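Belten Town Council

Belten Town Council is the lowest tier of local government for the town of Belten and the outlying villages of Eston and Bunting. It is made up of 12 councillors, elected for four-year terms, and is responsible for allotments, burial grounds, bus shelters, public halls and a number of small parks. Planning applications are decided by the district authority, although the council has the right to comment on them.

History

The council was formed by the merger of two older bodies, Belten Urban Council and the parish council of Eston and Bunting. The merger took effect on Sun 1 January, and the first joint meeting was held later the same week in the Corn Hall. Residents of Bunting had asked to remain separate, and a clause in the founding order guarantees the village its own ward.

For its first two terms the council had no permanent offices and met in school buildings. It later took a lease on Flusska House, a former seed merchant's premises on the north side of the market square. The freehold was bought when the lease ran out. The ground floor contains the council chamber and the public enquiry desk, while the upper floor is used by the clerk's department and includes a members' room and kitchen.

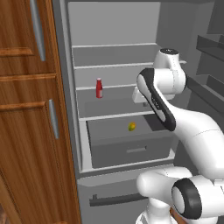

Wood-panelled cabinet door and open refrigerator, computer rendering.

Wards and elections

The area is divided into three wards. Belten returns seven members, Eston three and Bunting two. All seats are contested at the same time. A vacancy arising between elections is filled by a by-election if enough electors request one in writing, and otherwise by co-option.

Most councillors have sat as independents. Party labels have been more common in Belten ward, where contested elections are usual. Bunting ward has often been uncontested.

Mayor and deputy mayor

The mayor is chosen by the councillors from among their own number at the annual meeting and serves for one year. The office is largely ceremonial, but the mayor chairs full council and has a casting vote in the event of a tie. The deputy mayor takes the chair in the mayor's absence and does not succeed automatically.

Meetings

Full council meets monthly except in July, when only urgent business is taken. The quorum is 6. Meetings are open to the public, and a period is set aside before the main agenda for questions from residents. Draft minutes are displayed at Flusska House and at the village halls in Eston and Bunting until they have been approved.

See also

Belten market square
Eston and Bunting Parish Council (former)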